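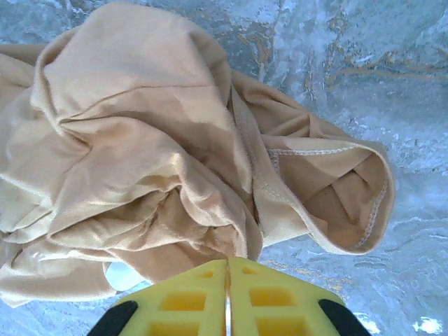
How often should the track of a large sliding patio door be cleaned?

Twice a year for a door under a roof overhang, and every two months for one that opens straight onto a deck or garden. Sand is the main cause of worn rollers.

Tools and supplies

Vacuum with a crevice nozzle
Stiff nylon brush, old toothbrush or similar
Bucket of warm water, a little dish soap
Dry silicone spray
Phillips screwdriver for the roller adjusters
Steel rule

Cleaning the track

Open the panel fully and vacuum the exposed length first, dry. Water on top of sand makes a paste that gets under the rollers. Brush the corners, vacuum again, then wash with soapy water and wipe. Close the panel and do the other half the same way.

Find the drain slots in the outer sill. Most doors have two or more, often behind small plastic flaps. Pour in a cup of water and watch it leave. If it stands, clear the slot with a plastic cable tie. Wire scratches the finish, and scratched sills hold dirt.

Apply the silicone spray to a cloth and wipe it along the rail. Do not use oil or grease.

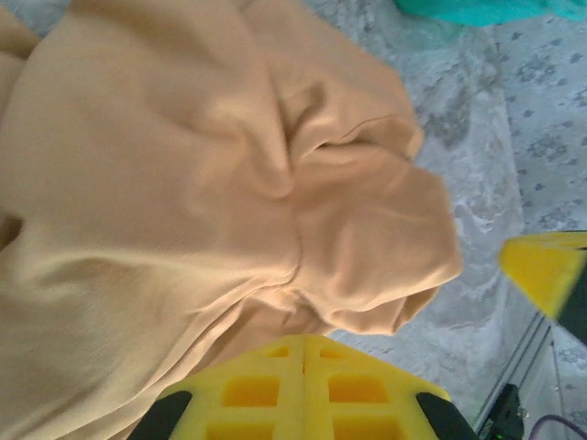 Flekine, 24/01/2021

Leveling a panel that drags

The readings below are from a Prollness two-panel door, 238 cm wide, set flush with the deck boards. The panel scraped over the last 29 cm of travel and the latch missed its keeper. Measured from the rail, the bottom edge was 8 mm high on the hinge-post side and 5 mm high on the latch side.

The adjusters are under plastic plugs in the bottom end faces of the panel. Take the weight off with a flat pry bar and a scrap of wood before turning the screw. Clockwise raises the panel on this model; other makers reverse it. Turn half a turn, lower, slide, measure. Three half turns brought the latch side up to match. The latch then needed no adjustment.

If the screw turns and the panel does not move, the roller carriage is seized or broken. Replace rollers in pairs. Valbona Mujić, who fitted the door, recommends stainless rollers for any sill that is level with the deck, and I have no argument with that.

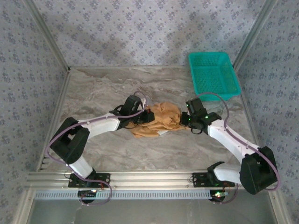 Wall finishes beside a wide opening take more wear than those in the rest of the room. Splashed rain and wet hands mark the first arm's length of wall, and the outside corners get knocked by furniture on its way to the deck. Choose a washable covering. A small repeating pattern, such as the blue floral on this pale wallpaper, shows handprints less than a plain color and is easier to patch with an offcut. Keep one full drop from the same batch for repairs.

Weatherstripping

Check the pile strip on the meeting edge once a year. Flattened pile should be replaced. Slide the old strip out of its groove, take a short piece to the store, and match both the base width and the pile height. Pile that is too tall will make the panel hard to close.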